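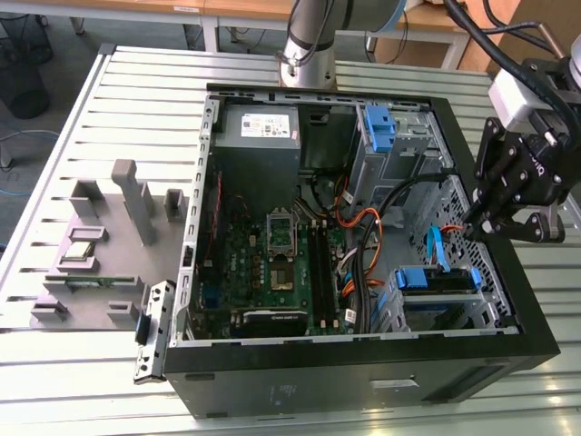
Session 2: Pacing the 800 meters

Okay, last time we got through warm-ups and I let you all go early, so I owe you some running this week. Today is the 800, my favorite event and the one I coach worst, according to my own athletes at Priddale.

Start with the basics. It's 2 laps of a 400 meter track. You stay in your lane through the first bend, then you break for the inside. New runners treat the break like a fire drill and cut straight across. Don't let them! Teach a long, gentle diagonal toward the far bend. It's less distance and far fewer elbows.
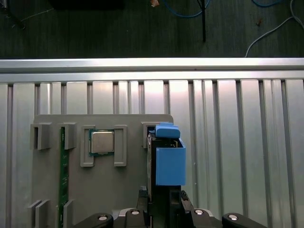 Athina Chrysikopoulos
Course Instructor, Middle Distance

Now, pacing. Most good 800s have a first lap a little quicker than the second, and that's fine. What we want to avoid is the first 300 being run like a sprint (you know the kid, every club has one). Write down the split at 200, 400 and 600 for every runner you time this week. I want to see the numbers on paper, even the ugly ones.

The workout we'll do on the track:

3 x 300 at goal race pace, full walk-back recovery
10 minutes easy
4 x 150 relaxed and fast, last 40 meters tall and loose

Watch the shoulders on the third 300. That's where they creep up around the ears, and once they do the arms start swinging across the body and the stride gets short. I usually yell "hands low" from the infield. Lorcan Moynihan, who has the sprint group, thinks I yell it too much.

Tactics we'll leave mostly for June, but read the Psarras handout on running the bends before then. Pages on boxing in are the useful part. Skip the bit on spikes, it's out of date.

For next time: bring your split sheets, a stopwatch with a lap button, and one question about the third 200. Everybody has trouble there, me included.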